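Windico Staff Information
Bremham Site > Automation > Frequently Asked Questions

Automated Handling at Bremham: FAQ for Returns and Repack Staff

Last revised 2/5/25. Replaces the December version. Shift-specific arrangements are posted at the supervisor's desk in Returns.

What is being automated?

Handling of single items on the repack line: picking an item from the tote, setting it upright or flat on the work surface, and moving it to the outgoing tray. Three arms will be installed at the tray end of the line. Inspection, grading, label correction and carton closing remain manual work.

Which items are covered?

Bottles, cups, folded textiles and small kitchen appliances. Glass, open chemicals and anything with a damaged power cord stay on the manual bench. Items over 5 pounds are also handled manually, regardless of category.

Will positions be cut?

There are 41 people on the repack roster. No position on that roster is being removed under the current plan. Four line positions change title from Repack Associate to Repack and Demonstration Associate. The plan is reviewed at the end of the fiscal year, and any change to headcount has to go through the notice procedure in the site handbook, section on staffing changes.

What does a demonstration associate do?

The associate performs ordinary handling tasks with a hand-held gripper while the gripper's camera records. The recordings are used to train the software that controls the arms. The rest of the shift is spent on normal repack work. Demonstration time is limited to one block per shift unless the associate agrees to a second.

Do I need to know how to program?

No. Task sheets state which item to pick up, where to place it and what counts as a completed attempt. Jitendra Chaturvedi in Process Engineering maintains the sheets. Errors in a sheet should be reported to him before the block starts. If a sheet and the posted table layout disagree, wait for a corrected sheet.

How is the demonstration table set up?

Objects are placed on the tabletop according to the sheet and repositioned between attempts. Positions are varied on purpose. A model trained on one fixed layout does poorly when a tote is unloaded in a different order. Do not line objects up neatly unless the sheet calls for it.
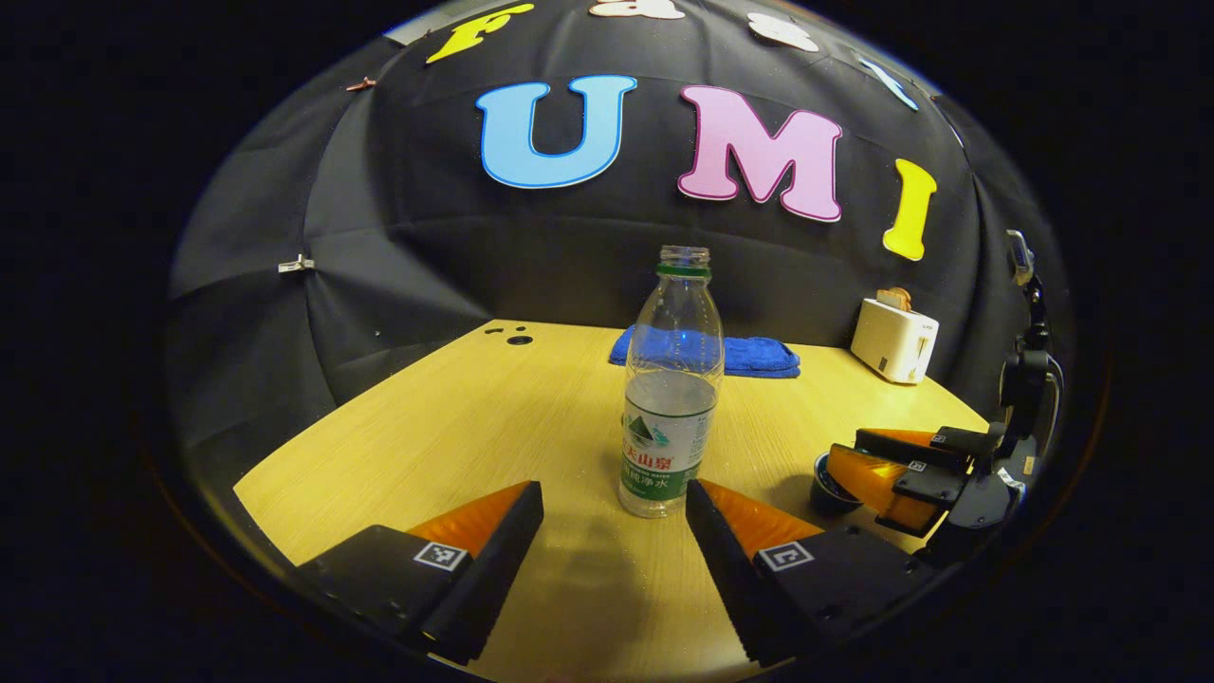

Hand-held grippers at the demonstration table. The fingers of the nearer gripper are open on either side of a plastic water bottle.

What are the square black-and-white markers on the fingers?

They are fiducial markers. The software reads them in the video to work out how far the fingers are open. Keep them clean and do not cover them with tape or a glove cuff. A scratched or peeling marker makes the recording unusable, and the gripper should be tagged and set aside.

How should I move the gripper?

At the pace you would use by hand, without jerks. Approach the item with the fingers open, close until it is held, lift, place, open, and withdraw. Clear plastic and soft textiles take longer to grip well. A failed grasp is not a fault on your part: finish the attempt if the item can be recovered, then mark it as "retry" on the sheet. If the item leaves the table, mark the attempt "void" and start over.

Does the camera record me?

The camera is mounted on the gripper and has a wide view, so hands, sleeves and people standing close to the table may be recorded. Faces are blurred before the files leave the site server. There is no audio. Raw files are deleted after 72 hours, once the blurred copy has been checked. Coworkers who do not want to be recorded should keep behind the yellow floor line during a block.

Can the recordings be used to measure my performance?

No. Files are stored by station and task, without an employee number. The agreement between Windico and the software supplier, Zernmont, excludes use of the files for individual rating or discipline. Rhydian Lewis, the staff representative for Returns, holds a copy of the agreement and will show it on request.

How long is a block, and does it affect breaks?

A block lasts about 15 minutes including setup. Scheduled breaks are unchanged. Blocks are not to be placed directly before or after a break in order to shorten it.

Is there a pay difference?

Associates holding the changed title receive the technical allowance on the site pay scale for all hours worked, including hours on normal repack. Associates who cover a block occasionally receive the allowance for that full shift.

What about strain on the hand and wrist?

The grippers are heavier than the tools used on the line. Alternate hands where the task allows it. Rest the handle on the table when resetting objects. Report numbness, tingling or persistent soreness to Uliana Dmytriv in Occupational Health, who can take you off demonstration work the same day without a change in title or allowance.

What changes at the line once the arms are running?

Totes will arrive in a fixed bay behind a light curtain. Crossing the curtain stops the arm. The line lead restarts it from the panel after confirming the bay is clear; no one else may do so. An item the arm cannot grasp goes to the exception tray, and the associate at that position handles it as normal repack. Expect the exception tray to fill quickly in the first weeks, mostly with textiles. Rates for exception work have not been set and no target applies until they are.

Can I decline a demonstration role?

Yes. Assignment is voluntary for everyone on the roster before the title change. Requests to leave the role are made to Kęstutis Kairys, shift planning, and take effect at the next posted schedule.

Will training be provided for other technical work?

A basic course in cell operation, given by Bautista, is open to all repack staff. It covers safe restart, fault codes and exception handling, and is held in paid time. Places are assigned by length of service. Sign up with Fulgencio Camacho at the training office.

Where do I report a problem not listed on this page?

Equipment faults go to the line lead. Questions about recordings go to Rhydian Lewis. Everything else goes to your shift supervisor, who will log it for the next revision of this FAQ.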